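Sorting and Storing Packaged Snacks in a Lidded Box

Published by Flirnora Home Notes, 7th November

This procedure covers a mixed lot of small snacks: zip bags of chips and crumbs, individually wrapped wafers, and loose candies. It assumes one lidded storage box, one or two clear food containers, and a flat surface large enough to lay everything out. Opened bags are handled first.
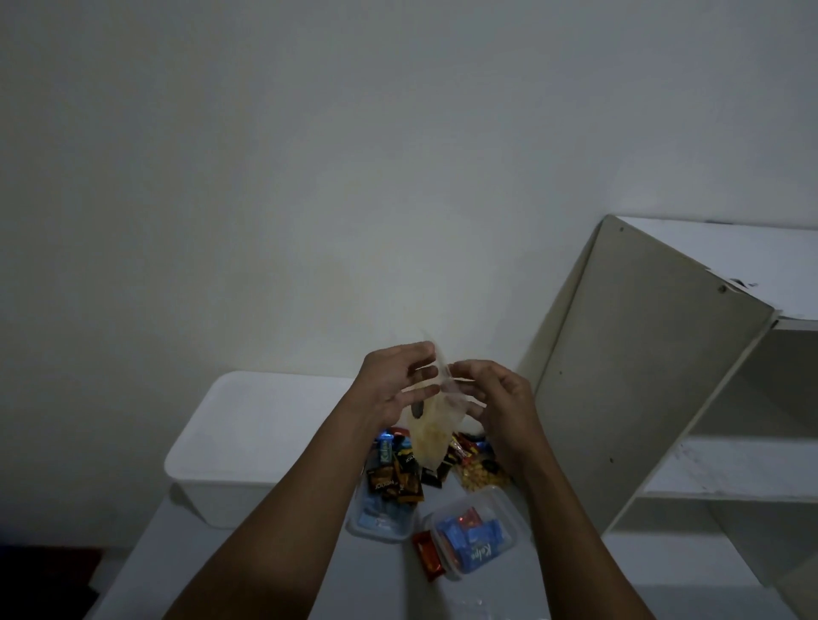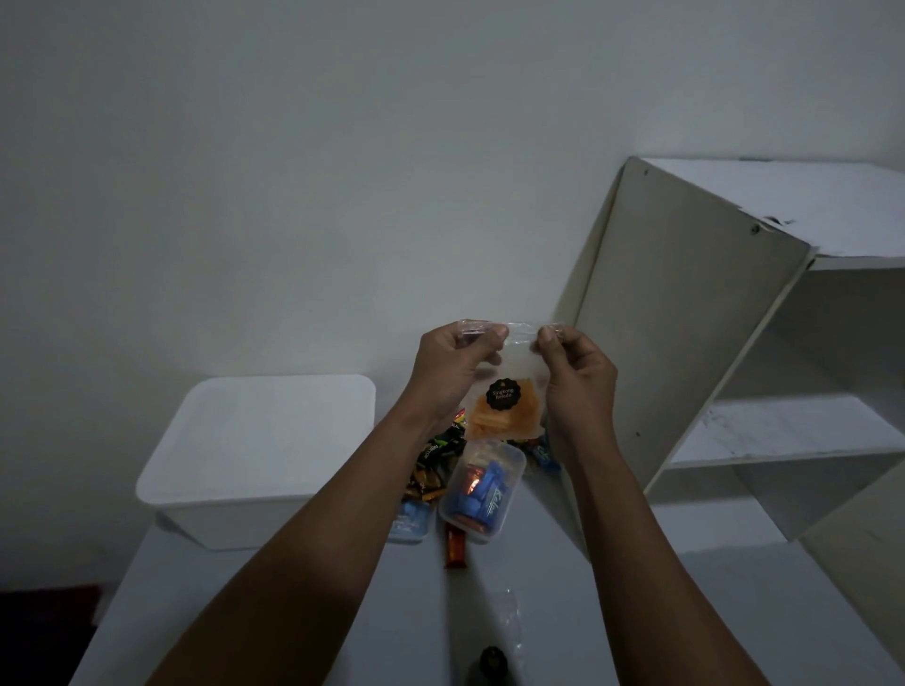
1. Clear and dry the work surface. Crumbs left on it will end up in the zipper tracks. A light-colored surface makes them easier to see.

2. Take everything out of the storage box. Wipe the inside with a damp cloth, including the groove under the rim of the lid, and leave it open until dry. Do not return items to a damp box. Paper labels lift and thin wrappers stick together.

3. Separate the snacks by package type. Flavor and brand do not matter at this stage. Use the following groups:

Resealable bags
Factory-sealed packets (wafers, filled rolls, cookies)
Twist-wrapped or crimped candies
Anything torn, unlabeled or past its date

The last group does not go back in the box.

4. Check each resealable bag. Hold it upright by both top corners and tap the bottom on the table so the contents settle below the zipper. Run a dry fingertip along the inside of the track. If you feel grit, wipe it with a folded paper towel. Salt and chili powder are the usual cause of a zipper that closes and then opens again under light pressure.

5. Press out the air. Close the zipper to within a finger's width of one end, flatten the empty upper part of the bag with the palm, then close the rest. Stop pressing where the chips begin. Thin cassava chips break easily, and a bag with a little air left in it protects them better than a tight one. For crumbly snacks the amount of air makes less difference to breakage, so press out as much as you can.

6. Test the seal. Turn the bag on its side and squeeze gently. If it goes flat, reopen it and repeat steps 4 and 5. A bag that fails twice should be placed inside a new zip bag. The Studlow small size, sold in boxes of 145, fits most single portions.

7. Date the opened bags. Write the date on a strip of tape and put it on the back, clear of the printed label. Spiced chips in a good zip bag keep their texture for 3 weeks in a dry room. In humid weather, allow less.

8. Load the candies into a clear container. Fill to just below the rim so the lid closes without force. Chocolate and hard candy can share a container if all wrappers are intact. Keep mint apart – the smell passes through thin foil and reaches the wafers within days.

9. Stand the flat packets on edge. A rectangular container works as a rack. Put the packets in upright with the printed face forward, and leave enough slack to pull one out without lifting its neighbors.

10. Load the box. Heavy containers go on the bottom, upright packets beside them, zip bags last. Nothing should rest on the chips. Close the lid and press each corner in turn.

Notes

Box size: a Urquijo 3000 holds two small containers and a layer of bags. The Surham 1362 is lower and will not close over upright packets.

Location: keep the box away from the stove and out of direct sun. Chocolate coatings turn pale after repeated warming. They are still edible, but the texture suffers.

Repeat steps 3 to 7 whenever new snacks are added. Full cleaning of the box is needed only when there is visible residue, or every March if none appears.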